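Torton Holiday Lettings — Guest Services Desk
Ticket: Paredes villa, repeated loss of hot water and pool heating
Status: Resolved, monitoring
Opened: 2019-04-18
Property: Villa Paredes, sleeps eight, pool, two terraces, annexe
Priority: High (guests in residence)

Summary of the report

The lead guest contacted the desk by telephone on the second morning of the stay to report that there was no hot water in the main house and that the pool had become noticeably cooler overnight. The annexe shower was working normally. The guest had already tried the reset button on the boiler, as shown in the house folder, and the boiler had started and then stopped again.

The party was offered use of the annexe bathroom for the time being. The lead guest accepted this but asked that the matter be treated as urgent, as there were young children in the group.

Entry 1 — Guest Services

Previous tickets for the property were checked. A similar fault was logged in February during the pre-season opening, when the boiler was restarted by the local agent and the ticket closed without further work. No part was ordered on that occasion.

The guest was asked to read out the code on the boiler display. The display showed fault 72, which the house folder gives as low system pressure. The guest was asked not to press reset again until the agent had attended.

In the same call the guest asked about items left in the sitting room. Clothing found at the property is to be entered under lost property and kept apart from the maintenance record. The desk has opened a linked entry.

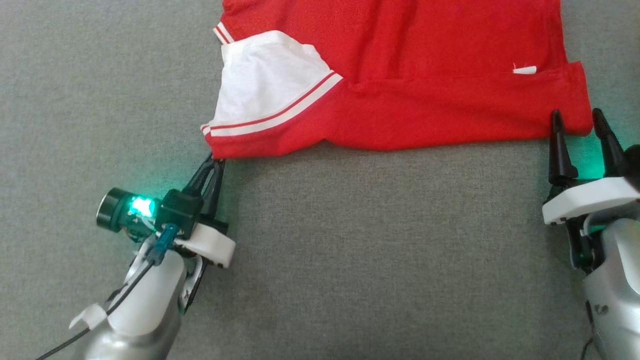

Red knitted garment with white and striped details, on grey woven fabric.

Entry 2 — Local agent, Zurance Property Care

Attended within the agreed time. Pressure at the boiler was below the marked range. The system was topped up from the filling loop and the boiler relit without difficulty. Hot water was restored to the kitchen and both main bathrooms.

The pool heating did not restart. The pool circuit has its own pump and timer in the plant room behind the lower terrace, and the timer had lost its settings. It was set again to the summer programme and the pump was running when the agent left.

The guest was told that the pool would take until the following day to return to its normal temperature. The cover is to be left on overnight.

Entry 3 — Guest Services

The guest telephoned in the evening. Hot water had failed again after the children's baths, with the same code on the display. The pool pump was still running.

As the pressure had dropped a second time in one day, the desk considered a leak likely and asked the agent to return with a heating engineer. The owner was informed by email and gave approval for work up to 600 euros without further reference.

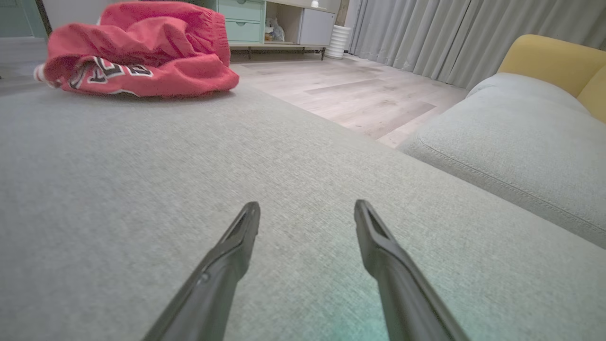
The owner also pointed out that the radiators in the upstairs bedrooms are on a separate valve, which is normally closed at the end of the winter lets. The desk had no note of this. It has now been added to the property file, together with the position of the valve (airing cupboard, lower left, behind the spare pillows).

Entry 4 — Heating engineer, instructed by Zurance

The upstairs valve was found open. With the valve closed, the pressure in the remainder of the system held steady for 20 minutes. With the valve open, it began to fall.

A slow leak was traced to the radiator in the rear bedroom. The floor tiles beneath were damp and the skirting was marked. The radiator was isolated at both ends and the joint remade. The upstairs valve was then opened for a further test and the pressure held.

The expansion vessel is old and should be replaced before next winter. The engineer does not regard this as urgent. A quotation has been requested from the usual supplier in Badton.

Entry 5 — Guest Services

The guest confirmed the next morning that hot water was available throughout the house and that the pool was warm enough to use. The annexe bathroom was no longer needed by the main party.

A goodwill payment was offered under section 2 of the booking terms and has been accepted. The rear bedroom remains in use; the guest has been asked to report any further damp on the floor.

Linked entry — lost property

The property file has been updated. Items are held for the period stated in the booking terms, and postage is charged to the person claiming them. Enquiries should quote the villa name and the dates of stay.
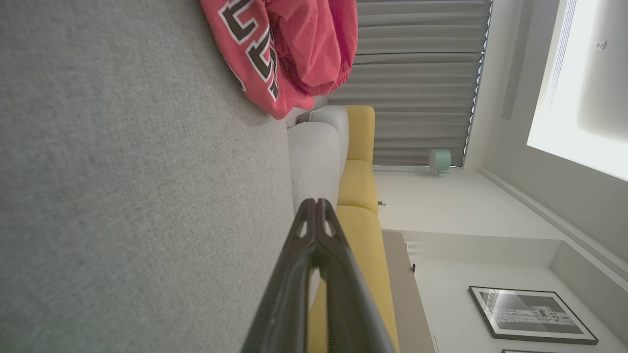
Red garment with large black letters outlined in white. Wording not legible in the folds.

Actions outstanding

Quotation for expansion vessel — Zurance to forward to owner.
Skirting in rear bedroom — repaint at next changeover.
House folder — add page on upstairs radiator valve and pool timer settings.
February ticket — reopen and link to this one.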